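Visit to the Kumow packing hall in Feltville: what we learned before spending our money

Enikő Lakatos and I went to see the robot cell at Kumow, because our own returns desk must decide by February if we buy one arm or wait another year.
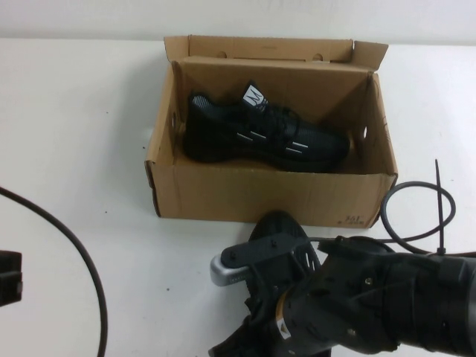 Our host was Pascal Picard, who plans the equipment for the whole hall. He told us that the arm was the easy part of his budget. The fingers for the gripper, the mounting and the cables were on separate invoices, and he had planned too little for all of them. One set of spare fingers from Lengyel cost him 3977 dollars with the shipping.

Shoes are a difficult product for planning, he said. A box with a lid is one job and a shoe inside the box is a different job, so he advised us to ask for two prices. Arkis gave him a trial of 6 weeks and he used 70 pairs from normal returns. I liked this very much. We would have used new boxes only.

We will request three offers. Training for two people must be written in each of them.

Kálmán Szabó

Comments

Győző Veres: Did he say what the yearly service costs?

Kálmán Szabó: He did not want to tell the number. I will ask again by mail.

Kálmán Pintér: Please put also the table in the budget. We forgot ours.

© 2026 Kálmán Szabó | Contact | Back to top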